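Notebook, gossip workshop, Cluvbridge
July, half past two, kettle on

Picking up where I stopped before lunch, with the business of Neema Shemweta and the Gromgate flat. I promised Halima I would write it all down in one place so that she doesn't have to dig through my messages again, and I do see her point (I had sent her the same cutting three times by mid-morning, bless her patience).

The story as the columns told it goes like this. Neema has her big year with the dance show, moves into the flat in Gromgate, and then the rent stops being paid. The first column to run it, the Mescombe one, says she was "living like a queen on her landlord's money", which is a lovely nasty phrase and went straight round all the others. By the end of that month it was in the weekend supplements too, and by then she had apparently bought a horse. I have looked very hard for the horse. I don't believe in the horse.

What the papers in the box say is rather duller and I like it much better. The tenancy was never in Neema's name at all. It was taken out by Shemweta Touring, the little company that was set up to handle her bookings, and her manager signed for it. The rent was £1275 a month, and the company paid it by standing order until the spring, when the manager left and took the cheque book with him, or at any rate stopped answering the telephone. Neema's letter to the landlord is in the box, in her own hand, and it's a very decent letter. She says she thought it was all being paid, she encloses £1000 towards it, and would he please ring her and not the newspapers. The landlord's reply is missing, worse luck, so whether he rang I can't say.

Now the bit I want to argue about with Halima. She thinks the landlord was the source for the first column. I did too until this morning. But the Mescombe piece gives the rent as £1275 and also mentions the clause about subletting the box room, and I can't see why a landlord trying to get his money would bother passing on a thing like that. It reads to me like somebody who had the agreement on the desk and was copying out whatever looked juicy. The manager had a copy. So did the letting agent. So, I suppose, did Neema's mother, who comes over in the interviews as somebody who filed everything, but I can't picture her ringing a gossip column about her own daughter. Halima says I'm soft on mothers. Possibly so!

Things to sort out before we write anything:

The subletting clause. Is it standard wording for Gromgate lets in those years? If every tenancy had one then my clever theory rather falls over.

The horse. First mention, please, and who had it first. My guess is one of the supplements, but I haven't got them in order yet.

Whether the manager was ever asked for a comment. There is a "could not be reached" in three of the later pieces and the wording is identical, so I suspect nobody tried after the first time.

Clipping 347. It's filed with the Gromgate lot but it's about a different singer altogether, who also fell out with a landlord. I've left it where it is with a note on it and will move it when Halima has seen it.

A small grumble for colleagues. Please don't write "debt" on the folder labels. We don't know yet that Neema owed anybody anything herself, and once a word is on a label it gets into the catalogue and then into everybody's essays. "Rent dispute" will do nicely, or just "Gromgate flat".
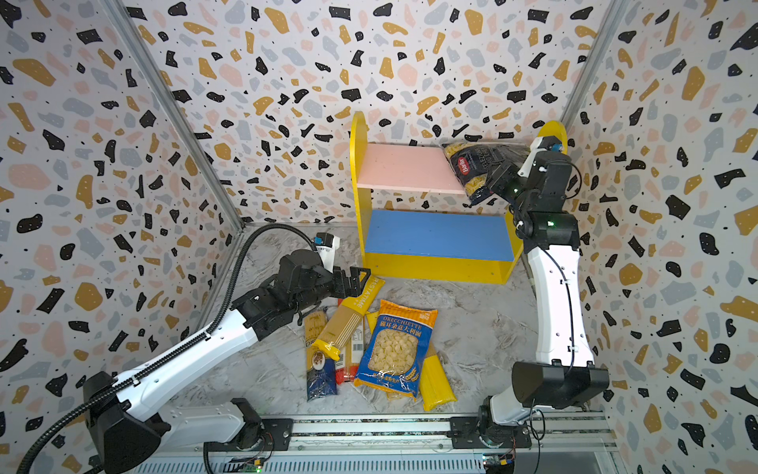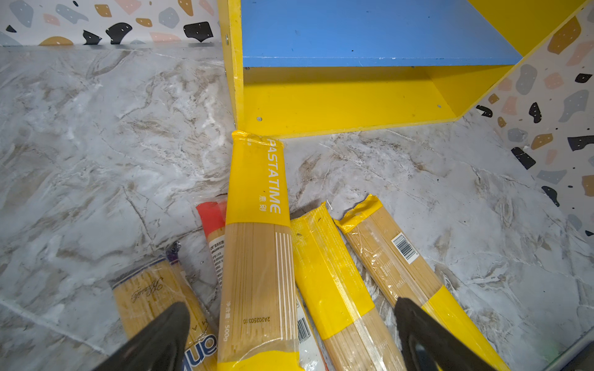 4 min read

Back again, twenty to five. Halima has been through the supplements and found the horse! It's on page 26 of the summer one, and it belongs to the other singer, the one from clipping 347. Somebody on the supplement ran two rent stories side by side, and the next column along mixed them up, and from there it was Neema's horse for good. So that clipping stays in the folder after all and I take back what I said about moving it. Halima is being very gracious and has only mentioned it twice.

She still says landlord, I still say manager or agent. We have agreed to look at the letting agent's letters next, which are in the tall box with the split lid. Somebody please bring tape.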